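Mellach Under-Desk Heater: Set-Up Guide
Section 2. Unpacking and First Use

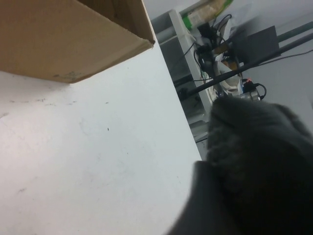
Keep the carton and inner packing until the warranty card has been registered. Units returned without packing are not covered for transit damage.

2.1 Before you start

Let the heater stand at room temperature for 2 hours if it was stored in an unheated area. Check that the rating plate matches your supply. The heater draws 400 watts.

CAUTION: Do not use an extension cord or power strip.

2.2 Mounting

1. Slide the bracket onto the rear rail until it clicks.
2. Fix the bracket to the desk frame with the 2 screws supplied. Do not overtighten.
3. Hang the heater on the bracket with the cord exit facing down.
4. Route the cord through the clip and away from chair wheels.

2.3 First use

1. Set the dial to LOW and plug in.
2. Press the power button. The lamp turns green.
3. Turn the dial to 72 °F and leave the heater on for one full cycle.

NOTE: A slight smell is normal during the first cycle. Open a window if needed.

If the lamp flashes red, unplug the heater and see Section 5, Fault Codes.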